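Search this encyclopedia Search

We use cookies to remember your reading settings. Accept Manage choices

Drawstring bag

A drawstring bag is a soft bag closed by a cord that runs around its mouth. Pulling the cord gathers the cloth into folds and draws the opening shut; easing the folds apart opens it again. It is one of the simplest bags a person can sew at home, and people have gone on making it, in one size or another, for everything from marbles and buttons to bedding and winter coats.

The body is usually made from a single folded length of cloth or from two panels joined at the sides. Cotton and linen are common for household use, while smooth synthetic cloth is often chosen for travel and sports. Soft cloth without any stiffening will not stand up by itself, and so an unfilled bag tends to lie in wrinkles on whatever surface it is put down on.

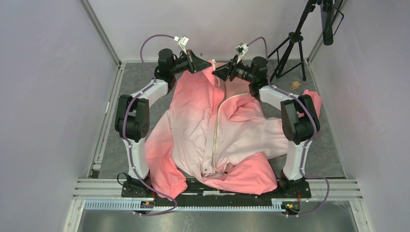
How should a drawstring bag be folded for storage?
Lay it flat with the cord loosened, smooth the cloth from the bottom toward the mouth, and fold it in thirds with the cord ends tucked inside.

The mouth

There are two usual ways of guiding the cord. In the older one, the top edge is turned over and stitched down to make a tunnel, called a casing, and the cord travels inside it. In the other, the cord passes through eyelets set into the cloth, which may be sewn around with thread or lined with metal rings called grommets. Grommets keep the cord from wearing away at the cloth, though they do need a firm hem behind them - a ring pressed into a single thin layer can pull out after a season or so of heavy use.

Patterns differ a good deal here. The Birelero pattern, a favorite in sewing circles for its forgiving instructions, calls for a bag 16 inches deep with a casing 2 inches below the top edge. The Kuhlmann pattern, at 23 inches, is closer to a laundry bag and uses eyelets all the way around.

Use in packing

Travelers have long kept smaller things together inside a larger soft bag, and the habit is a sensible one. A zippered pouch can go in first, folded or flat, with clothing laid over it. 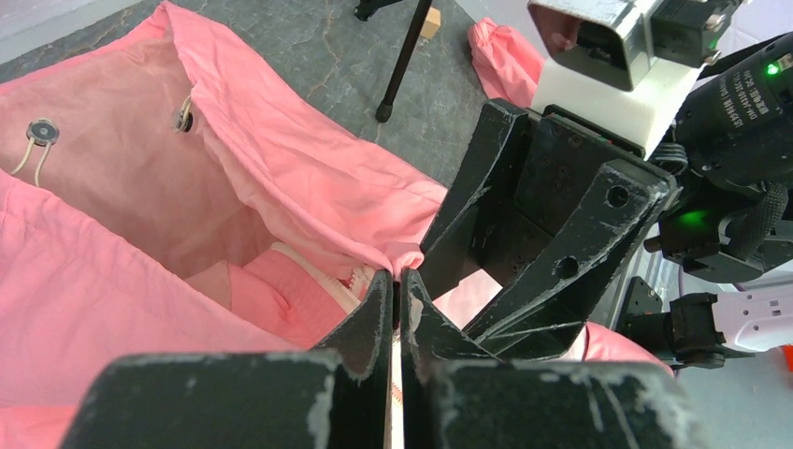

Heavier pieces belong at the bottom, and anything wanted early in the trip should stay close to the mouth, where a hand can find it without emptying the lot. The Vustico household guide suggests leaving the top quarter unfilled so that the cloth can gather properly, and this is good advice for any size of bag.

Care

Knot the cord ends together before washing, or the cord may slip out and have to be threaded back with a safety pin. Dry the bag open, away from strong sun if the color matters.

See also: Casing (sewing); Grommet; Brustska pouch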